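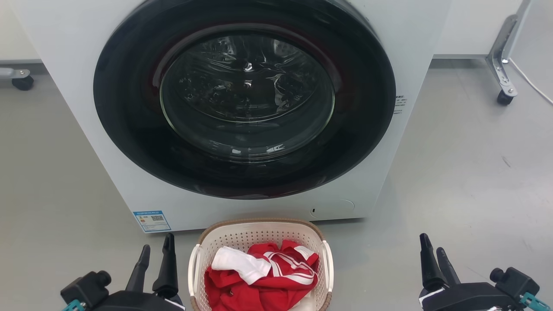
Home Residents Bookings Newsletter Contact

November
By the Flodwood House office
2 min read

Laundry room: filters, reds and the new booking sheet

The laundry room on the ground floor is open again from 7 a.m. to 10 p.m. The drain line was replaced by Postma last month and all the front-loaders are back on the normal schedule. The total bill was $3,336, paid out of the building reserve, so there is no extra charge on anyone's rent.

Postma left us some notes on the filters. On a front-loader the filter sits behind the small round cover low on the front panel, on the right-hand side on our machines. Please do not open it yourself. There is usually water behind it, and last winter one was opened in the middle of a cycle and the hall carpet had to be pulled up. The office will clean the filters every 6 weeks. If a machine stops with water still in the drum, turn it off at the wall, put the card on top and call the office.

Coins, hair clips and collar stays were the main things found in the old line. Check pockets before you load. Small items like baby socks should go in a mesh bag.

We have also had complaints about pink sheets. Wash anything bright red on its own in cold water the first few times, and check the drum before you put whites in. One red sock left against the back is enough to do it. Residents who find a stray item should leave it on the shelf by the door. Items still there at the end of the month go to the Tretia thrift store.

Baskets may be left in front of your machine while it is running, but take them with you when you are done. Please don't leave them in the walkway to the dryers. Wipe the rubber door seal with a dry cloth after your last load and leave the door open a few inches. The musty smell people wrote to us about in the summer came from doors being shut on wet seals.

The booking sheet has moved from the wall to the residents' page. Each apartment can book 2 slots a week, and unused slots open up to everyone at noon on the day. There were 176 bookings in the last month before the room closed, most of them in the evening, so mornings are your best chance of getting a machine right away.

The Stuvetti detergent in the dispenser is the unscented kind from now on. The price per cup is the same. Use half a cup for a normal load. More than that leaves suds in the drum and the machine adds an extra rinse, which makes the next person late.

Previous item Next item Back to top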